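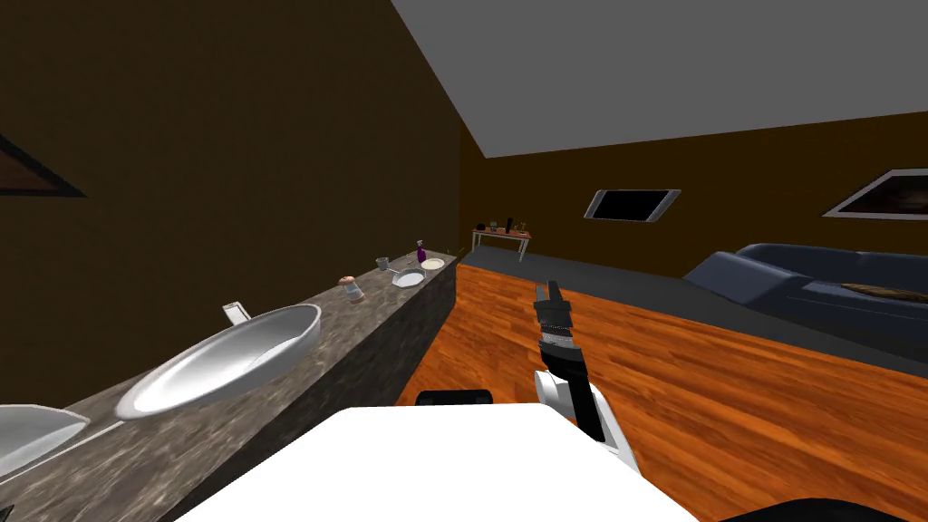 Quand So-yul Baek parle de son nouveau recueil de chorals pour orgue, ses mains se mettent à jouer toutes seules. « Je chantais ces mélodies enfant, au temple, sans rien comprendre aux paroles, et je les adorais déjà ! »

L'organiste a retenu 31 cantiques de l'Avent et de Noël, dont quatre qu'elle a harmonisés elle-même. Le plus ancien a 500 ans. « On le croit austère. Mais écoutez la deuxième phrase, cette montée d'une quarte, c'est une danse ! »

Le chœur Piniver, 20 voix dirigées par Renji Higuchi, les a chantés en décembre à Plenimton, a cappella puis avec l'orgue. « Renji voulait un tempo très vif, moi aussi, on s'est entendus tout de suite », raconte-t-elle en riant. Et le public ? « Il a repris le dernier couplet avec nous, par cœur. J'en ai raté une pédale. »

Le recueil paraît aux éditions Stikus en avril 2022. Elle travaille déjà aux chorals de Pâques.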